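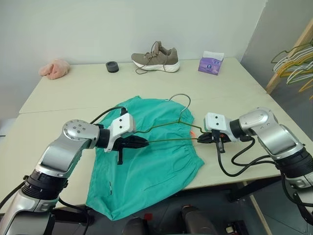
Two arms, one wire hanger and a teal garment at the Vukero open day in Rullham.

FOR IMMEDIATE RELEASE

Vukero opens its Rullham workshop and lets the laundry do the talking

RULLHAM – I've written plenty of announcements for Vukero, and most of them were about money or new office space. This one is about hangers, and I've been looking forward to it all August!

We opened the doors of our Rullham workshop from 10 a.m. until late afternoon, and 598 people came through. That's a lot of folks for a building with one coffee machine (sorry to everyone who waited). They came from the neighborhood, from the college in Drulthorpe, and from a couple of laundry and uniform rental companies that have been emailing us for months asking when they could see the arms in person.

The main attraction was Shi, our two-armed garment handling system. The job on show was putting clothes on hangers, which sounds like nothing until you try explaining it to a machine. A shirt never lands on the table the same way twice. Thin fabric wrinkles, elastic edges bunch up, and a wire hanger has a hook that has to end up pointing somewhere sensible. Shi holds the hanger at both ends, one gripper on each side, and works out from there how to bring it and the cloth together.

"People kept asking me why we didn't start with boxes," said Dagný Hjaltested, who leads the Shi project. "Boxes are fine. I like boxes. But the laundries we talk to have plenty of ways to move a box, and they still have a person standing at a table hanging up clothes all day."

I spent most of the morning near that table, and I can tell you the crowd was quiet in a way I didn't expect. Then somebody's kid would yell "get it!" and the whole room would crack up. Some tries went smoothly and some didn't, and our engineers talked through both kinds out loud. Jianhua Luo took questions for nearly three hours straight – mostly about the grippers, and quite a few about whether Shi does socks. (Not yet. We hear you.)

Yuzhen Jin ran the side session on how we train the system. Her team has recorded 1307 hanging attempts so far with 64 different garments, and she brought a rack of the worst offenders so visitors could feel for themselves which fabrics cause trouble. Anything thin and stretchy got a lot of sympathy.

Chunhua Tian and Lihua Tian looked after the school groups, and they tell me the hang-it-yourself contest using kitchen tongs ran well past closing. I tried it. I placed close to last.

What's next: Shi goes to two partner laundries near Drulthorpe for trials this fall, and we plan to hold another open day once those are done. If you'd like an invitation, or you run a laundry and want to send us a difficult garment, write to the Vukero press desk in Rullham and put "hangers" in the subject line so it gets to me.

About Vukero
Vukero builds robots for handling clothes and other soft goods. The company is based in Rullham.

Media contact: Vukero press desk, Rullham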